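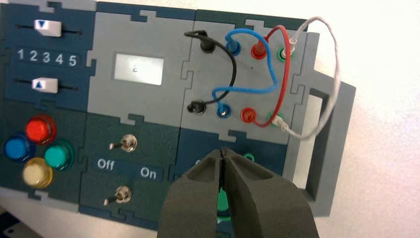

Hello all, and thanks again for agreeing to take the update in this form and skip the spreadsheet (the spreadsheet is attached anyway, for those who like it).

Jun 23, 2022

Since I last wrote in February we've gone from a drawer full of loose parts to proper task boards that people can sit down and use, and I'm really pleased with them! The big change is the jigsaw edges. Each panel now slots into its neighbours, so a session leader can swap the sliders for something else without a screwdriver. The dark blue and light grey were Hanyu Wei's choice. I wanted orange. I've come round.

The sliders took the longest. We printed a triangle on each knob, one pointing down and one pointing up, so they both aim at the same row of numbers, 1 to 5, in between. Before that, people kept asking which end of the knob they were meant to read from, and fair enough. The toggle switches have plain "Off" and "On" labels, and the four round push buttons are red, blue, a greeny one and a creamy yellow. The yellow is paler than I'd like and I've asked Trudero whether they do a stronger cap in the same size. No answer yet.

I'm still not happy with the little display. A single digit comes up very faint on that pale background, and the older members of the Avuleo group had to lean right in. We'll try a darker figure first, and if that doesn't help I'd like to move some of the money set aside for carrying cases into a better screen. Could you let me know if you're all right with that?

The patch panel, on the other hand, has been a hit. Eight sockets in two rows of four, and people will happily sit plugging and unplugging leads for ages (one lady missed her bus).

On money: we've spent £721 of the £782 you gave us for parts, which leaves £61, and the next order of leads will eat most of that. We have 3 boards finished and a fourth waiting on toggle switches.

Next up is a printed guide to go in with each board, then a first outing to the Stultetti centre, who have been very patient with me about dates. Do come along if you're free, and bring someone who likes buttons.

All the best, and I'll send the receipts separately.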